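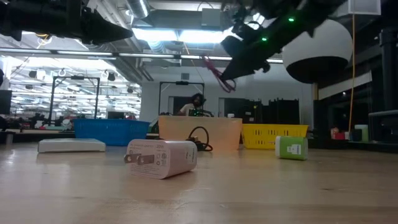

Build thread, month three of the two-arm sorting bench at the Nindton shared workshop. The job is the same as before: pick up small household bits and put them in the right container.

Moved on from soft toys and sponges to chargers and cables in September. Chargers are harder. They're smooth, they have flat sides, and the prongs make them sit at odd angles.

The software is Ko, which is a set of scripts I've been adding to since spring. It now handles both arms from one config file. Before that I had two copies running and they drifted apart.

Biggest fix this month was grip force. I had it set too high and the chargers shot out sideways. Dropped it to 35 per cent and most picks hold.

Second fix was waiting for one arm to get clear before the other one starts. It costs time on every cycle but I've stopped having to reset after a bump.

Ran 100 picks on chargers last night. 23 failed. Nearly all the failures were the arm going for the cable and the charger in the same move.

Cables are still a mess. A loop standing up off the table looks like a solid edge to my code. Nest Trevor suggested ignoring anything thinner than a pencil on the first pass, so I'm trying that next.

Recorded about 3,000 picks so far across everything. Will put the logs up once I've sorted the file names.

Parts list for anyone who asked: fingertips are from Grulton, the small size. Table clamps are Kuvwood. Containers are whatever plastic ones you've got, but use different colours, it makes checking the results by eye much quicker.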